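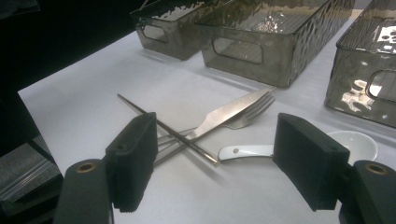

4 Building and using the Flillau grippers

4.1 Workshop and parts

The grippers were built in the shared workshop at Skedton, where members have access to a filament printer, a pillar drill, a soldering station and a small selection of hand tools. No part of the design needs a lathe or a mill. The printed parts fit the bed of the Jevton printer in two batches, one for the housings and one for the fingers, trigger and linkage. We printed the housings with the mounting face down so that the screw holes came out round and could be used without reaming.

Each finished gripper weighs 215 g without its camera. An earlier version was heavier and tired the wrist during long sessions. Most of the saving came from thinner housing walls and a shorter handle. We kept the full wall thickness near the finger mounts, where the first version had cracked along the layer lines after a fall.

Screws that have to be undone for servicing run into threaded inserts, set with a soldering iron held upright in the drill stand. Inserts pressed in by hand tended to lean, and a leaning insert moves the mount far enough to leave a gap between the fingertips at full closure. A part with a leaning insert was scrapped. Reheating the insert and straightening it left a ring of soft plastic that let go under load.

4.2 Fingers and pads

The fingers are plain blocks with flat inner faces. A curved face held round objects better in early trials, but it was poor at taking thin items from a flat surface, and thin items make up most of the cutlery task. The pads are cut from Naseri sheet with a knife and a steel rule, then fixed with contact adhesive and left in a clamp overnight. Pads are treated as a consumable and changed when the surface starts to shine.

Closing force is set by the hand of the operator through the trigger, with a light spring to open the jaws. We did not fit a force sensor. The opening between the fingers is recovered afterwards from the video, using the position of the finger edges in the wrist camera view. For this to work, both fingers must stay in view over the whole travel of the trigger, and this requirement fixed the camera height and tilt before any other dimension was chosen.

4.3 Cutlery task

The task uses metal chopsticks, a stainless steel table knife, a stainless steel fork and a white spoon, together with three translucent grey bins placed in a row on a white table. The operator moves the cutlery from the table into the bins. Before each run the pieces are laid down by hand, close together and in many cases crossing, so that the order of picking matters: a fork lying under another piece cannot be lifted cleanly until the upper piece has been moved.

The materials were chosen to be awkward. Polished steel reflects the overhead lamps, and the highlight shifts as the camera moves. The bins have a rippled surface that gives bright, irregular reflections of its own, and objects inside them are seen partly through the wall. The white spoon has little contrast with the table. An estimate of camera motion based on image features can lose track in such conditions, and we wished to know how often this happened with a rig of our own making before moving to an easier set of objects.

Chopsticks were the hardest pieces to pick. They are thin, they roll, and the pads touch them along a short length only. The most reliable method was to approach with the jaws at right angles to the rods, press the lower edge of both fingers lightly on the table, and close slowly. Operators found this for themselves within the first few runs and it was then written into the instructions. The knife was best taken by the handle, which stands slightly higher than the blade.

Both grippers record at the same time. Their clocks are matched at the start of a run by showing the two cameras the same flashing lamp, and again at the end as a check on drift. Figure 3 gives the view from one gripper with the other in the working area.

Figure 3. Cutlery task at Skedton, seen from the camera of one gripper. The metal chopsticks are in the nearest bin; the knife, fork and spoon are on the table. The second gripper, held by hand, enters at the upper right.
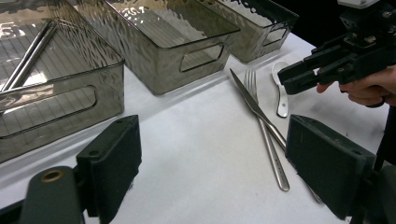
4.4 Recording and faults

We recorded over 100 runs with this layout. Tracking was lost in nine of them, in most cases while the camera was low over a bin and the rippled plastic filled much of the view. A further 3461 frames were removed from otherwise sound runs where motion blur made the finger edges impossible to locate. The blur was reduced by adding a second lamp and shortening the exposure.

Mechanical faults were few. One trigger link broke at the pivot and was reprinted with a thicker boss. Two pads lifted at the corner, both from a sheet that had been glued without first being wiped down. Screws in the camera bracket worked loose over several sessions and are now checked before each one with the same driver that is kept on the bench for the finger mounts.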